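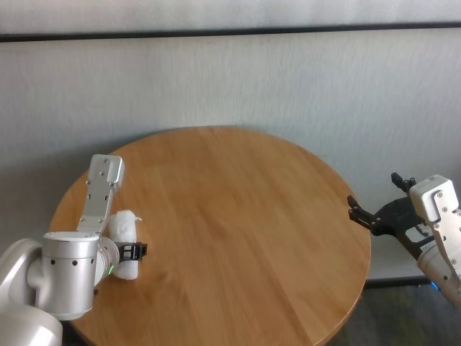

House rules for a two-armed bench

Thursday, October 19, 2023

I have finally rewritten our rules sheet and I am far more excited about it than anyone should be about a sheet of A4. The old one had grown to 23 lines (most of them written the morning after something went wrong) and new people simply didn't read it. The new one has 7. It went up on the door at Fondine on Monday, and Inès Hoarau has already scribbled on it in green pen, so it must be getting read!

The one I care about most is "one arm holds, one arm waits". If a gripper is closed on something, the other arm stays open and out over the edge until the first has settled. We used to let both move in together because it looked quicker, and then we'd spend half the afternoon looking at knocked wrists. Inès went back through the 230 runs we logged in July and nearly all the bumps came from both arms heading for the middle at once. I love it when a dull spreadsheet tells you something that useful.

Next is the bare table. Only what the arms are working with goes on the top: no mugs, no pens, no spare screws "just for a minute". I've been the worst offender and I've mended my ways.

Then soft things first. Any new grip setting gets tried on cloth or paper before it goes near anything hard. Soft stuff squashes and creases and slides about, so you learn a lot from it, and a bad squeeze costs you nothing.

We also argued for ages about lights. Delorme, where I worked before, had every colour written on the wall with its meaning beside it, and I've copied that shamelessly. Read the chart for the arm you're standing at and don't guess from memory. If the light isn't on the chart, stop and ask.

The rest are shorter. Hands off the table while either arm has power. Say "moving" out loud. Write down every stop, even the silly ones.

Inès wants an eighth rule about cable checks and I think she's right, though I'd like to fold it into the morning start-up list. We'll try it her way for 2 weeks and I'll post the new sheet once it's typed up.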